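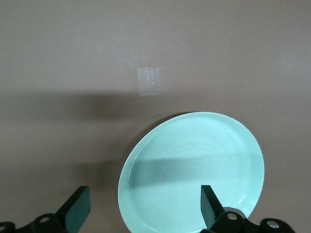 Workshop notebook, 5 February 2019
Table surface and place marks, continued

Went back to the tape question this morning because I don't believe the conclusion we wrote down in October. The conclusion, for anyone who wasn't here: small pieces of clear tape are good enough as place marks on the mauve top, they don't show, they don't hurt the finish, leave them. I think one of those three is true.

Start with "they don't show." The piece by the green plate shows fine. It has a pale whitish sheen against the mauve-brown and once you know it's there you can't stop seeing it. It's smoother than what's around it, and the top is matte, so any bit of light picks it out. The cut line along the bottom is the brightest part. If the aim was a mark that a person laying the table can find and a person eating at it can't, we missed. If the aim was just a mark, fine, but then why use clear tape at all? A dot of colored tape would be quicker to find and no uglier.

The Kiltine sheet says the tape "disappears on matte finishes." I'd like to see the matte finish they tried it on. My guess is white.

Second, the finish. We said no harm done, on the strength of peeling up 2 pieces after a single afternoon. That's no test. Tape left for an afternoon comes off almost anything. What matters is tape left through a winter with the radiator on, and wiped over with a damp cloth every day. I've now put down 5 new pieces along the wall side, where they can stay put, and I'll lift one at a time. Dates go on the card, not on the tape. I'm not touching the one by the plate. It's doing a job and I don't know how old it is. The card says October but the card also says it was put on at the window end, so one of those is wrong.

Third, size. The pieces are cut by eye and it shows. Nothing wrong with a rough square, but the edges wander, and if the place is meant to be set off the lower edge of the tape then it matters which bit of the lower edge you mean. Today I set the plate so the rim sat below the tape with a gap between them, did it again from scratch, and did it again. Three goes, and I was happy with each one until I looked at the next. I could talk myself into any of them being right. That tells me the mark is a suggestion. Maro's old layout had the mark under the center of the plate, where it's hidden once the place is set and there's only one way to be centered on it. We dropped that for reasons I can't find written down anywhere.

The plate

Pale mint green, round, shallow well, thin raised lip with the narrow flat border. It was chosen to go with the mauve, and I'll admit that it does. I was against it. I thought it would look like a hospital tray. On this top it looks fresher than it did on the shelf, and the rim stands out clean where it meets the table.

Still not convinced by the case that was made for it, which was that a pale plate on a darker top is "easy to place." Easy to see, yes. Placing is something else. A round plate gives you no corner and no straight side, so all you have to go on is the distance from rim to mark, and the top of a circle is exactly where you can slide left or right a good way before the gap looks any different. Try it. I moved it over by a thumb's width and had to look twice.

Hodžić's note says to use a plate with a pattern so you can line the pattern up. That gives you rotation, which we don't need, and does nothing for the sideways drift, which we do. Skip it.

Light

This is the part I'd like somebody else to check.

With the daylight as it was, there was a broad soft shadow lying across the table just under the tape, heavier toward the left and thinning out to the right. Another dark band ran over the plate itself. On the plate it turned the mint into something closer to teal-gray, and the top edge of that band was fairly sharp, while the bottom edge just faded away. So for a second the plate looks like it comes in two colors. I would not have picked this green from a look at the dark part.

I want to be careful here, because it would be easy to write "the window bar causes it" and have that copied forward for a year like the tape business. I haven't traced it. It could be the window bar, the lamp arm, the shelf, or me leaning in. The two bands may have nothing to do with each other. To find out: take away one thing at a time and look again, with me standing well back.

Why it matters: we have been judging colors at this table. The whole mauve and mint decision was made here, as far as I can tell under the same uneven light. Even the bare top isn't one color in that light. It's a grayish pink farther back and a warmer brown nearer the plate. Ask two people what color the table is and I expect two answers, both honest. Any sample we pass or reject here ought to be looked at in a second spot before it goes in the book.

The finish

Fine texture, a little mottled, doesn't glare. The Laltgate leaflet claims 2,000 wipes before any change. There's nothing in the leaflet on what was used to wipe, or how hard, or who decided there was no change. I'm not going to wipe a table 2,000 times to find out. What I will do is mark off a hand-sized patch at the far end, clean it with the same cloth as the rest but twice as often, and see if I can still find it by eye in the fall. If I can't find it I'll believe the leaflet a bit more.

The mottling hides crumbs better than I'd like. Good for looks, bad for knowing if the place is clean. Run a flat hand over it before setting anything down. You'll feel what you don't see.

Changes for now

Clear tape stays until the wall-side pieces tell us something. No new ones anywhere else.

New cuts get made with the steel rule and the knife. No more tearing or scissors.

Try the mark under the center of the plate at one place only, and leave the others as they are so there's something to compare with.

Don't write "doesn't show" on anything.

Mint plates: keep using them. I withdraw the hospital tray remark. I do not withdraw the one about the soup bowls.

Still open

Which end of the table did the October piece go on? If you have your own notes from then, look, please, and write it on the card in pen.

Does the sheen on the tape dull with wiping? If it does, that fixes the first problem for free and I'll say so here.

Need more card stock and a new blade for the knife. The one in there now wouldn't cut butter.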